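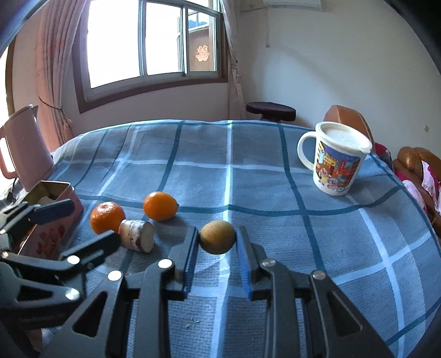 Reading time: 4 min

Print this page | E-mail this page

Most of the fruit that Ostap Ostapchuk handles for a living is sorted before he sees it. He buys for Clarnine, a wholesale produce supplier, and grades what arrives against a specification sheet of 12 lines. At home he does the same job on the dining table, on a checked cloth, with whatever the household has bought.

"A bin is a poor place to judge anything," he says. "You get the top layer and the smell. Put it on cloth, under even light, and you can look at the whole skin."

Ostapchuk prefers cloth to a bare surface for two reasons. Round fruit rolls less on a woven fabric, and a hard benchtop can mark soft skin at the point of contact. The colour of the cloth matters less than people suppose, although he avoids reds and oranges. "A warm background throws colour back at the fruit. Blue or grey is fine. White is fine until you have to wash it."

His procedure is the one he learned at Ivanyshyn, a packing shed where he worked for six seasons. Fruit and roots come out together and are spread in a single layer with gaps between them. Each piece is picked up at its widest point, from opposite sides, turned once and put back down. He does not squeeze. A fingertip pressed into the shoulder of a pear will show as a brown disc a day or two later, and he has rejected consignments on the strength of such marks.

"Two points of contact, opposite each other, and only enough pressure to lift," he says. "If you need more than that, the thing is wet or you've got hold of it in the wrong place."

Citrus he judges mainly by weight against size. A light orange has usually lost moisture, whatever its colour. He checks the stem end for softness, where mould tends to start, and disregards small surface scars. Dull or mottled skin on other fruit is not a defect in itself. Russeting on some pears and apples is a varietal trait, and a waxed finish says more about the packing line than the orchard.

Cut roots are a separate matter. Once the surface is open, the piece dries from the cut inward, and he wants it wrapped and in the fridge the same day. "People leave half a root in the bowl with the mandarins because it looked all right at lunch. By dinner the face is leathery. You trim it, you lose five millimetres, you do it again tomorrow."

He is equally firm on what should be stored with what. Apples, pears and ripe bananas give off ethylene, which speeds ripening in their neighbours and can turn carrots bitter. Citrus produces little of it and keeps well in a ventilated drawer. Potatoes want the dark and a cupboard of their own – onions elsewhere.

For a year Ostapchuk kept a log of the household's waste. He weighed every discarded piece on a kitchen scale and entered it in a notebook under the date of purchase. The first month came to 3,477 grams. By November, after he began sorting on the day of shopping, the monthly figure was around 400.

"Most of the difference was one habit," he says. "Whatever was closest to turning went to the front. The rest was buying less parsley."

He has since drafted a short storage guide for Cunora, a food co-operative that packs 100 household boxes a fortnight. The guide fits on one sheet and lists storage place, temperature and expected life for each item. An earlier version ran to nine pages. Members used the back of it for shopping lists.

Asked which item he finds hardest to grade, Ostapchuk names the avocado. "Skin tells you very little. The stem button tells you a bit more, but if you pick it off to look, you've shortened the life of the fruit. I buy them hard and wait."

The sorting at home takes him ten minutes, usually before dinner. The cloth is shaken out over the sink and goes back on the table.

Contact us | Copyright Nornano. All rights reserved. | Back to top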